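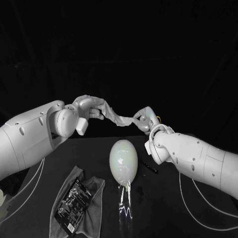

Which recordings may be used to train the film-handling policy?
Only those that pass the acceptance check in Section 8 and carry an operator's mark of "complete" or "recovered" may be used.

8. Accepting recordings for the Dandton study

8.1 Open the Nivis review tool and load the day's session. A full session holds up to 103 recordings.

8.2 Play each recording at normal speed. Mark it "complete" where both hands held the material at the end of the task, and "recovered" where a grip was lost and regained. Mark all others "reject".

8.3 Check that the joint readings and the head view start together. If they differ by more than 8 frames, use Align before marking.

Note: Align changes the time stamps only. The original file is kept in the Lollance archive.

8.4 Enter the material code. Thin plastic film is 208 and folded cloth is 254. Inflated bags have no code at present and are entered as "other", with a short remark.

8.5 Select Submit. The session is locked and passed to the training queue.

CAUTION: Do not submit a session while the arms are powered and a recording is open. The last file may be lost.

8.6 Results from the "recovered" group are to be reported separately from the "complete" group. The earlier Doucet method combined the two, and scores obtained with it should not be placed in the same table.

Sessions recorded before November follow the previous marking scheme and must be reviewed again before use.

Section last revised May 5, 2021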